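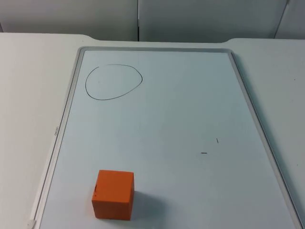
Board flat on the table, one cube on it, circle drawn top left. Fixed camera.

From: Yupin Luangrath
To: zekwood-manipulation list
Subject: Re: Griretti vs. Segers fingers on small cubes
June 2020

Inmaculada Casado wrote:

> We are about to order a second set of fingers and I would like to hear
> from anyone who has run the Griretti and the Segers side by side. Our
> job is simple pick and stack with cubes, no force sensing. The Segers
> set costs more and I can't tell from the data sheet what we would get
> for it. Also, is a wrist camera enough for stacking, or do you keep a
> fixed one as well? Fulgencio thinks the wrist view alone should do it.
> I am less sure.
>
> Inmaculada

Hi Inmaculada,

I ran both sets over the last few weeks, so I can answer most of this. The task was to put a red cube inside a circle drawn on a whiteboard and then put an orange cube on top of it. I drew the circle by hand with a marker and it is not very round, but it only has to show whether the first cube went down in the right area. Each set of fingers got 80 tries, with the same arm, the same Hirulmont controller and the same closing speed.

For picking, I could not see a difference that would matter to you. Both sets pick a cube off a flat board without trouble as long as the fingers come down square to it. With the wrist off by a few degrees, the Griretti fingers tended to turn the cube while closing, and the Segers fingers did this less. If your cubes always start in the same orientation you can ignore that.

The release was where they differed. The Griretti pads hold on to the paint a little, and when they open unevenly the top cube gets dragged to one side. I lost 35 stacks that way before I slowed the opening down. After that it was much better, and I only lost 3 in the next full run. The Segers pads are harder and let go cleanly at any speed I tried. So the extra money buys you a faster release. If you can afford to open slowly, I would stay with Griretti.

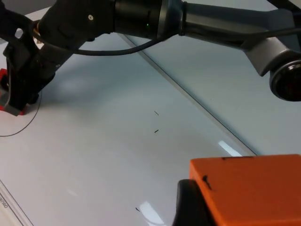
Camera placement took me longer than the fingers did. I started with the wrist camera only, the way Fulgencio suggests, and it worked for lining up the second cube over the first. It was poor for finding cubes at the start, mostly due to the lighting. The ceiling lights come back off the board as bright white patches, and they shift in the wrist view every time the arm moves, so a threshold that was fine in one pose failed in the next. Watch your cabling too. Mine hangs in a loop under the wrist with another length lying on the table, and on long reaches to the left I had to check that it was not going to drag across the work area. I plan to clip it closer to the arm.

The fixed camera is boring and reliable. It sees most of the writing surface from one angle, the lights stay where they are, and I only had to set the exposure once. I now use it to find the cubes and the circle, and switch to the wrist view for the last part of the move. Uliana Boiko tried the wrist-only setup with a matte sheet over the board and got better results than I did, so that may be an option if you only have one camera to spend.

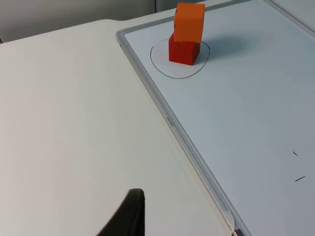
Orange on red, red inside the outline. The top cube is a bit offset.

I counted a stack like that one as good. My rule was that the red cube has to be inside the line and the orange one has to stay up after the fingers are clear. If you need the faces flush, both sets will score lower, and you should test that separately before ordering. I did not measure the offset.

Some settings, in case you want to repeat this:

Opening delay after contact: 200 ms for both sets.
Opening speed: lowest setting on the Hirulmont for Griretti, default for Segers.
Approach: straight down, no tilt.
Grip force: default. Raising it made the sticking worse with the Griretti pads and did nothing for the Segers.

I have not tried either set on anything softer than a painted cube. Estíbaliz Pacheco ran the Griretti fingers on foam parts in February and posted her notes here, so look in the archive for that thread.

I can send the run log if it helps. It is a plain text file with one line per try, and the failed releases are marked.

Yupin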